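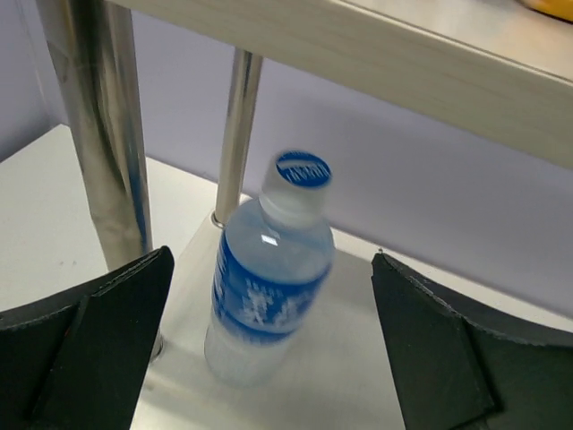 小型ボトル入り飲料水

ホーム　五十音索引　分野別　くらしと食品　新しい項目
印刷する　メールで送る

小型ボトル入り飲料水（こがたボトルいりいんりょうすい）は、一人が持ち歩いて飲むことを目的に、ふたのついた小さい容器に詰められた飲み水である。容器の材料は多くの場合ポリエチレンテレフタレート（PET）であり、日本語ではその容器を「ペットボトル」と呼ぶ。英語ではこの呼び方はあまり通じないため、plastic bottle と言うのが普通である。容量は500ミリリットルのものが代表的であるが、会議用や子ども用として、それより小さいものも広く作られている。1000ミリリットル以上のものは、ふつう家庭用または大型と呼ばれ、この項目では比較が必要なところだけで扱う。

名称と範囲

「ボトル入り飲料水」という言葉は、売る側、行政の側、飲む側で、指している範囲が少しずつ違う。狭い意味では、味をつけていない水だけを指す。広い意味では、炭酸を加えた水や、果物の香りをつけた透明な飲料も入る。店の棚では、スポーツ飲料が水のすぐ隣に並んでいることも多く、買う人はこの区別をあまり気にしていないようである。しかし裏の表示を見れば、香りのついた飲料は「清涼飲料水」と書かれ、水は「ナチュラルミネラルウォーター」や「ボトルドウォーター」などと書かれているので、区別することができる。

日本では、水の種類は原水と処理の方法によって分けられている。特定の水源からくみ上げた地下水で、沈殿、ろ過、加熱殺菌のほかの処理をしていないものがナチュラルウォーターであり、その中で、地下にある間に無機塩類が溶けこんだものがナチュラルミネラルウォーターである。いくつかの水源の水を混ぜたり、ミネラルの量を調整したりしたものはミネラルウォーターと呼ばれる。ボトルドウォーターには、水道水や、ミネラルをほとんど取り除いた水も含まれる。

硬水と軟水の区別は、この分類とは別のものである。水に溶けているカルシウムとマグネシウムの量が多ければ硬水、少なければ軟水という。日本の地下水は、地形が急で水が地中にとどまる時間が短いため、軟水が多い。緑茶やだしには軟水が合うと言われるが、肉を長く煮る料理のときに硬水を選ぶ料理人もいる。

歴史

泉の水を容器に入れて遠くまで運ぶ習慣は古い。ヨーロッパの湯治場では、療養に来られない人のために、陶器やガラスのびんに水を詰めて送った。この時代の水は薬に近い商品であり、薬局で売られることもあった。びんは重く、割れやすく、値段も高かったので、びんを返すことが前提になっていた。

二十世紀の後半に、PETの樹脂をふくらませて容器を作る方法が実用になると、事情は大きく変わった。最初に広まったのは炭酸飲料の大型容器である。小型の容器は遅れて普及した。日本では、散乱ごみが増えることを心配して、業界が小型のものの製造を控えていた時期がある。その自主規制がなくなってから、かばんに水を入れて歩くことは、学生にも会社員にも当たり前の習慣になった。

地方の小さな詰め工場の例として、Mäkelä の泉のことがよく引用される。Mäkelä では、村の人が泉の水をガラスびんに詰めて、列車の乗客に売っていた。その後、詰め作業を Radix という会社が引き受けて、容器を小型のプラスチックに替えた。そのとき村の中では反対の声も強かったそうである。びんを洗う仕事がなくなったことと、びんに浮き彫りになっていた村の紋章が見られなくなったことが、主な理由であった。現在、古いびんは Vetwood の郷土資料館に保存されており、夏の間だけ見ることができる。

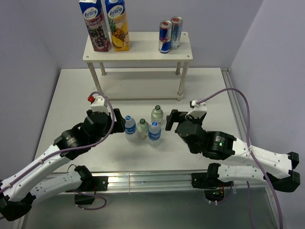
容器の構造

容器は、口部、首、肩、胴、底に分けて説明されることが多い。口部はねじ山のある硬い部分で、成形の前から最終の形になっている。首のすぐ下には「サポートリング」または「ネックリング」と呼ばれるつばがあり、工場の中で容器をつり下げて運ぶときに使われる。飲むときに指がここにかかるので、つばの大きさは持ちやすさにも少し関係する。

肩は、口に向かって細くなる部分である。肩の角度がゆるやかであれば、水は静かに出る。角度が急であれば、傾けたときに空気が一度に入って、音を立てて出やすい。胴にはラベルが巻かれる。水のボトルの胴に横の溝が多いのは、薄い壁を補強するためであり、溝があると指もすべりにくい。底は、炭酸のないものでは浅い凹凸で足りるが、炭酸のものでは中からの圧力に耐えるために、花びらのような形の足が作られる。

水の容器は、飲料の容器の中でもとくに壁が薄い。中に酸も糖もなく、圧力もほとんどないからである。薄い容器は材料の節約になるが、ふたを開けるときに胴を強くにぎると水がこぼれる。これは利用者からの苦情の中で最も多いものの一つである。開けるときは、胴の代わりに肩か首の近くを持つとよい。

ふたには、ポリエチレンまたはポリプロピレンが使われる。開封すると下の輪が切れて首に残り、一度開けたかどうかがわかる仕組みになっている。この輪は分別のときに取りにくいので、開封の後もふたと容器がつながったままになる形も考えられた。Flesel という名前で知られる小型のふたはその一種で、開いた位置で軽く止まる。飲むときに鼻に当たるという意見があり、後の型では止まる角度が広くなった。

成形と充てん

容器は、初めから容器の形で工場に届くとは限らない。「プリフォーム」という、試験管に似た厚くて短い部品を運んできて、充てんの直前にふくらませる工場が多い。空の容器は空気を運んでいるのと同じで、トラックの費用がかかるためである。プリフォームは加熱され、金型の中で棒によって縦にのばされ、高い圧力の空気で横に広げられる。このように縦と横の二つの方向にのばすと、樹脂の分子がそろって、薄くても強い壁になる。

水の殺菌には、加熱する方法と、細かいフィルターでろ過する方法がある。ヨーロッパの多くの産地では、泉の水に手を加えないことが重視されるため、加熱をしない。日本では加熱殺菌が長く主流であったが、無菌の部屋で常温のまま詰める方法も広がった。どちらの場合も、詰めた後にふたをしめて、液面の高さ、ふたの傾き、ラベルの位置を検査する。Radix の工場では、検査の項目が40以上あると説明されている。

薄い容器には、ふたをする直前に液体窒素を一滴落とすことがある。窒素は気体になって中の圧力を少し上げ、積み重ねたときに容器がつぶれるのを防ぐ。開けたときに小さい音がする水があるのは、このためである。炭酸が入っているわけではない。

ラベルと意匠

水のラベルには青と白が非常に多い。青は冷たさと清潔さを思わせ、波や山の絵は水源を思わせるからだと言われる。国が違っても、この傾向はあまり変わらない。緑は炭酸水や香りのついた水に使われることが多く、赤は少ないが、炭酸の強さを示すために使う会社もある。

ラベルの付け方には、胴に巻いてのりで止める方法と、筒の形のフィルムを熱で縮める方法がある。前の方法は材料が少なくてすみ、はがしやすい。後の方法は容器の曲面に沿うので、肩の近くまで絵を入れることができる。箱で買う人に向けて、ラベルのない商品も売られるようになった。この場合、必要な表示は外の箱に印刷される。ただし、一本ずつ人に配ると、もらった人は水源も賞味期限も箱を見なければわからないことがある。

ふたの上の面も、小さな広告の場所である。無地のもの、会社の印があるもの、縁に沿って文字を丸く入れたものがあり、産地ごとに印刷を変えたふたを集める愛好者もいる。Vetwood の資料館には、Mäkelä の水のふたが、色の変化の順に並べて展示されている。 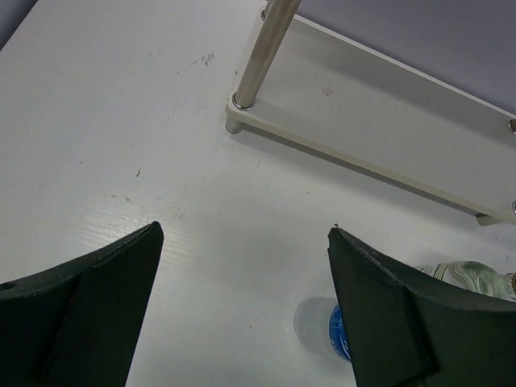

Tomás Mulligan の意見では、ラベルの意匠についての議論は色に集中しすぎており、文字の大きさがもっと問題にされるべきである。水源の名前は大きいが、硬度の数字は老眼の人には読めないほど小さく、赤ちゃんのミルクを作る人や、食事の制限がある人には不便だという。この意見に対して、製造者の側からは、表示しなければならない項目が増えたために小型のラベルには場所が残っていない、という反論が出ている。

保存と取り扱い

開けていない水は、正しく保存すれば長い期間飲むことができる。表示されている賞味期限は、味と内容量が保証される期間であって、過ぎた日に急に飲めなくなるという意味のものではない。PETの壁はごくわずかに水蒸気を通すため、長く置いた容器では中の量が少しずつ減る。期限の決め方には、この減る量も関係している。

水は、においの強い物の近くに置かない方がよい。洗剤、防虫剤、灯油などのにおいは、壁やふたのすき間を通って水に移ることがある。また、直射日光の当たる窓や、夏の車の中も適当でない。Radix の倉庫の規則では、室温が40度になる場所には製品を置かないことになっている。凍らせることは、表示に「凍結可」と書いてある容器のほかは避ける。水は凍ると体積が増えるので、容器が変形したり、ふたが浮いたりする。

口をつけて飲んだ場合は、口の中の細菌が水に入る。水には糖がないので甘い飲料ほど速くは増えないが、冷蔵庫に入れて、その日のうちに飲みきることがすすめられる。コップに注いで飲めば、もう少し長くもつ。

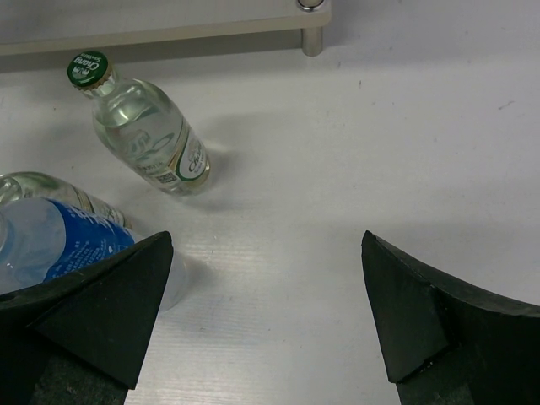 空になった小型のボトルに、水道水を入れて何回も使ってもよいか。

一回の使用を考えて作られた容器なので、くり返し使うことはすすめられていない。口が狭くて中をブラシで洗えず、細かい傷に汚れが残りやすい。熱い湯を入れると容器が縮んで変形するため、湯で消毒することもできない。持ち歩く水を毎日入れ替えたい人は、口の広い水筒を使う方がよい。

会議と催しでの利用

小型のボトルは、会議、講演会、スポーツの大会などで、客の前に一本ずつ置かれる。コップと水差しを用意するより手間が少なく、残ったものは開けていなければ次の機会に使うことができる。一方で、少しだけ飲んで残されるボトルが多いという問題がある。これを減らすために、より小さい容器を選ぶ主催者や、名前を書くための白い欄がラベルにある商品を選ぶ主催者がいる。

置き方にも習慣の違いがある。日本の会議では、ラベルの正面を客に向けて、右手の側に置くことが多い。紙コップをふたの上にかぶせておくこともある。北ヨーロッパの会議では、机の真ん中に何本かをまとめて置き、栓抜きと一緒に各自に取らせることが今でも見られる。これはガラスびんの時代の名残であると考えられる。

回収と再生

飲み終わった容器は、ふたとラベルを取り、中を軽くすすいで、つぶしてから出すことが多くの自治体で求められている。ふたとラベルは容器と樹脂の種類が違うため、一緒にすると再生した材料の質が下がる。首に残った輪は、無理に取らなくてもよいとする自治体が多い。再生工場では、細かく砕いた後に水に入れ、軽いポリエチレンやポリプロピレンは浮き、重いPETは沈むという性質を使って分けることができるからである。

つぶすか、つぶさないかは、地域によって指示が違う。機械で自動的に数える回収機では、つぶした容器を読み取れないものがあり、そのままの形で入れるように書かれている。引っ越しをした人は、新しい町の指示を一度確かめる必要がある。

再生された材料は、繊維、食品のトレー、文房具などになる。また、もう一度飲料の容器に戻すこともできる。これは「ボトルからボトルへ」という意味の英語から、ボトル・トゥ・ボトルと呼ばれる。着色した容器は再生しにくいため、日本では国内で作られる飲料の容器は原則として無色透明である。輸入された水の中には、薄い青や緑の容器が今もある。

Mäkelä の水については、容器をもう一度ガラスに戻す試みが Vetwood の周りの食堂で行われている。びんは Radix の古い洗びん機を修理して洗っている。機械が一度に洗えるのは40本で、毎週金曜日に動かす。家庭への販売は行われていない。

関連項目

硬度（水）
湯治場
ねじぶた
ポリエチレンテレフタレート
水筒
容器包装の分別

印刷する　メールで送る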